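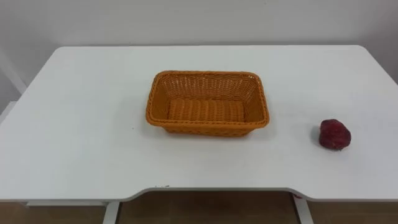
6/16/19

I finished moving my notes off Nirance and onto plain text files. The export produced 789 notes in one archive, each with a numeric name and no title. Tags came through as a comma-separated line at the bottom, except for notes made before last November, which had none.

A short script took the first line of each note, stripped the punctuation and used it as the file name. Collisions got a suffix. It ran in 20 seconds and failed on eight files, all with a slash in the first line. I renamed those by hand.

Search is now grep. It is faster than the old app, but it does not rank results - a common word returns a long list in file order. Chukwuemeka Nnaji suggested sorting by modified date, but the export reset every date to the same day.

Backups go to a second drive every 30 minutes. I have not tested a restore yet.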